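About Tarimum

Hi! I'm Ekua Lamptey, and I look after the planning side of Tarimum, plus most of the typing on this website. We write software that helps robot arms get through ordinary kitchen jobs: opening a cabinet, reaching past a toaster oven, picking up something small off a busy counter without clipping the thing next to it.

We started out with one product, a motion planner called Pesari, and it's still the piece people email us about. You give it an arm, a room and a goal, and it hands back a path (or a plain-English note on why it couldn't find one, my favorite feature by a mile). Nearly everything gets tried in simulated kitchens first. 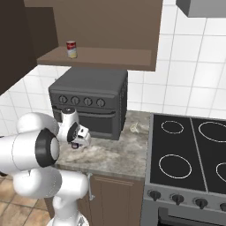
Stefaniia Hrytsenko builds those kitchens, and she is wonderfully picky about hinges. She and Yurii Dmytriv keep a library of 114 layouts, and every change to Pesari has to run through all of them overnight before we merge it. If the numbers drop, we talk about it over coffee at 9:30 and somebody gets a new ticket. Usually me!

Then there's Clonari, our replay tool. It grew out of a script Yurii wrote because he was tired of scrolling through logs. You can stop a run at any step, nudge the arm, change the goal and let the planner have another go from there. We keep the last 1000 runs on hand so you can go back and compare.

Doors are what we're working on hardest right now. A door swings through the same space the arm wants to be in, so the planner has to think about both together, and the elbow has to go somewhere. Antonina Stetsiuk rewrote that whole part of the code in October and I'm still finding nice surprises in it.
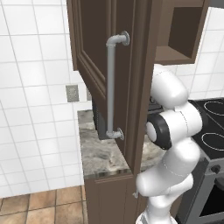

Come work with us

We're a small team and we like it that way, but we do have room for one more person on perception. You'd be working with Hryhorii Hutsuliak, mostly on handles and see-through things. Send us a short note and some code you're fond of. We read everything on Thursday afternoons and we always write back.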